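Live Performance and Its Audiences
Week 9 notes: small venues, stand-up and spoken word

Sorry these are rough, typed up between classes. Slides to follow.

Reading for this week: the Georgiou chapter on room size, photocopy in the box outside the office. Skip the part on opera houses.

1. Room and crowd
Main point from last time: same set, different room, different show. Our two cases again:
- The Gorico, Wamley. 80 seats, flat floor, bar at the back. Bar noise all night.
- Uvthorpe Assembly Room. Seats more but feels emptier, high ceiling, laughs go up and don't come back.
A crowd of 70 in the first = sold out feeling. Same 70 in the second = polite. Comics call it a cold room. Poets seem to mind less, discuss.

2. The host
Under-studied. Sets the rules for the crowd in the first few minutes (can we heckle, do we clap between poems, when is the break). Compare host who does ten minutes of own material vs. host who just reads names off a list. Which one is working for the acts?

3. Mic technique as performance
Not a tech class but you need the vocabluary. Handheld = movement, closeness, something to do with your hands. On a stand = stillness, formality, closer to a reading. Taking the mic off the stand is a gesture by itself, watch when people do it. Moving the empty stand out of the way too.
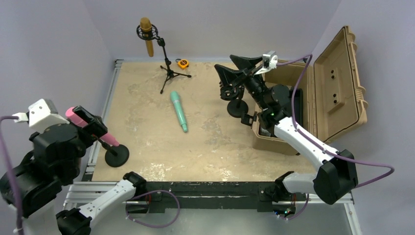

Sandro Dal Bello disagreed with most of this when he visited the Thursday group. To him the crowd decides in the first line, and he has seen people die with perfect technique and kill with their back half turned to the room. He also thinks we make too much of the host. Fair, but he was talking about stand-up, and he did admit poetry nights run differently.

4. Open mic vs. booked bill
Open mic: audience is mostly other acts. Changes what gets a laugh. In-jokes, generosity, people leaving after thier own slot. Booked bill: strangers who paid. Less patience, more attention.

For next week
One page on a live act you saw in person, not online. Say where you sat. Say what the room did. Bring two copies, we swap at the start.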